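Stiddale parallel grippers, pair, two months in

We bolted these to our two arms in February, replacing the Gekden pair that came with the kit. The Stiddales cost 400 more and arrived with a manual that seems to have been translated by somebody in a hurry – possibly by the gripper.

Fitting took 2 hours, most of it spent on cables.

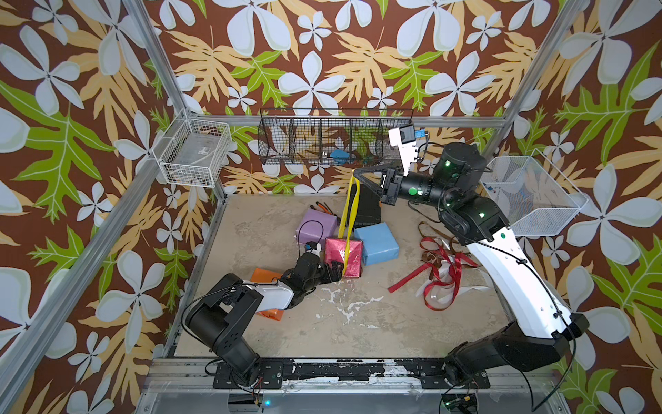

Ribbon is where the extra money shows. The old fingers shut on it like a polite handshake and let it slide straight out. With the Stiddales it stays put, even the glossy sort, though anything thinner still needs a second go. Boxes are easy, as they should be at this price.

Grumbles: the jaws are noisy, and the Brirnelau controller forgets its force setting at every restart.

Four stars out of five.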